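Simuver – Oportunidades

Técnico(a) de organização e arrumação de utensílios domésticos (2 vagas)

Área: Ensaios de Utilização Doméstica
Local: instalações da Simuver, sala de bancadas
Regime: presencial, tempo parcial
Início: maio
Responsável pela função: Dayana Hinojosa

Enquadramento

A Simuver realiza ensaios de utilização de artigos de cozinha e de mesa: suportes, escorredores, organizadores de gaveta, tábuas, porta-canecas e artigos semelhantes. Os ensaios incidem sobre tarefas correntes, como pendurar, empilhar, retirar, voltar a colocar, limpar e guardar. Os resultados são entregues aos fabricantes sob a forma de relatório técnico, com registo de tempos, anomalias e observações do operador.

A presente abertura destina-se à série Kasudia, dedicada a suportes verticais para canecas e chávenas. A série compreende 13 modelos, ensaiados individualmente em bancada, segundo o mesmo procedimento.

Descrição da função

O técnico ou a técnica executa as tarefas de arrumação previstas na ficha de ensaio de cada modelo. A ficha indica a posição inicial do suporte, a orientação da base, a ordem de colocação das peças e o critério de conclusão. O operador não altera a sequência, mesmo que considere outra mais cómoda; as sugestões são escritas no campo próprio e analisadas no fim do turno.

São da responsabilidade do operador:

Preparar a bancada, incluindo a colocação da cobertura de papel e a respetiva fixação.
Verificar o estado do suporte antes do ensaio: estabilidade da base, folga do poste, fendas, arestas vivas e acabamento.
Posicionar o suporte de acordo com a ficha.
Executar as repetições indicadas, até 300 por modelo, distribuídas por vários turnos.
Registar quedas, oscilações, contactos entre peças e marcas na superfície.
Limpar e guardar o material no armário de origem.

Condições da bancada

Os tampos são brancos. Nos ensaios com suportes de madeira, o tampo é coberto com uma folha de papel castanho-acinzentado, mate, presa com grampos pretos nas margens laterais. O papel não precisa de chegar aos limites do tampo, mas deve ficar assente e sem pregas na zona de trabalho. Folhas rasgadas, com manchas ou com vincos são substituídas antes do ensaio seguinte. Os grampos são apertados à mão e verificados no início de cada bloco de repetições.

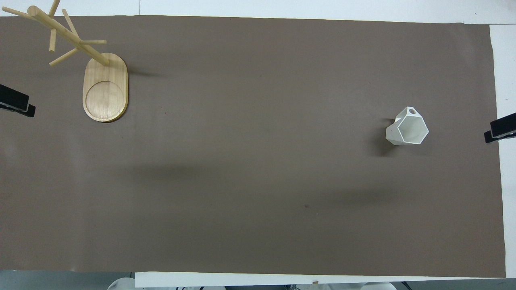

A posição do suporte é conferida antes de qualquer peça ser colocada. Nos modelos de base alongada, com o poste numa das extremidades, a orientação da base altera o alcance necessário e condiciona os tempos obtidos. Um ensaio iniciado com a base na orientação errada é anulado e repetido na íntegra. Nos modelos com rebaixo circular, a ficha especifica se este é utilizado ou se permanece livre.

As peças de cerâmica são fornecidas em caixas identificadas por lote. Não é permitido trocar peças entre lotes, nem utilizar canecas pessoais. Uma peça lascada é retirada e inscrita na folha de ocorrências, com indicação do modelo em ensaio e do número da repetição. A quebra acidental não tem consequências disciplinares nem é descontada na remuneração.

Requisitos obrigatórios

Escolaridade mínima ao nível do ensino secundário.
Capacidade para trabalhar de pé durante blocos de 45 minutos.
Boa motricidade fina em ambas as mãos.
Escrita clara em português.
Ausência de alergia conhecida a madeira, bambu ou óleos de acabamento alimentar.

Requisitos preferenciais

Experiência em copa, cafetaria, reposição de loja ou controlo de qualidade.
Familiaridade com folhas de cálculo.
Leitura de documentação técnica em inglês. As fichas Briem, utilizadas em parte dos modelos, ainda não têm versão portuguesa.

Horário e remuneração

O trabalho é prestado em turnos da manhã ou da tarde, num total de 12 horas semanais. A escala é comunicada com uma semana de antecedência. Não há trabalho ao domingo. O contrato é a termo, com a duração da série, e a remuneração é paga mensalmente, acrescida de subsídio de refeição por turno efetuado. O valor é comunicado por escrito na convocatória para a entrevista.

O período de formação inicial é remunerado nas mesmas condições. A formação ocupa os dois primeiros turnos e é ministrada por Hamish Baird, que valida também os primeiros registos de cada operador.

Equipamento

A empresa fornece bata, luvas de algodão para o transporte de caixas e calçado com sola antiderrapante. Os ensaios são efetuados sem luvas, salvo indicação contrária na ficha. Anéis, pulseiras e relógios são retirados antes da entrada na sala e guardados em cacifo individual.

Candidatura

As candidaturas são apresentadas através do formulário disponível na área de recrutamento, com a referência Kasudia/Bancada. Devem incluir curriculum vitae, com um máximo de duas páginas, indicação do turno pretendido e data a partir da qual o candidato está disponível. Não é necessária carta de apresentação.

A seleção compreende uma análise curricular e uma prova prática em bancada, com a duração de meia hora. Na prova, o candidato prepara a superfície, posiciona um suporte segundo uma ficha simplificada e preenche o registo correspondente. São avaliados o cumprimento da sequência, o cuidado no manuseamento e a legibilidade das anotações. A rapidez não é pontuada.

As provas são conduzidas por Jin-sol Noh e Dayana Hinojosa. Os candidatos não selecionados são informados por correio eletrónico e podem pedir que os seus dados sejam conservados para a série Riler, relativa a escorredores de loiça.

Questões sobre o contrato: Dong-geon Hwang, Recursos Humanos.
Questões sobre o procedimento de ensaio: Dayana Hinojosa, Ensaios de Utilização Doméstica.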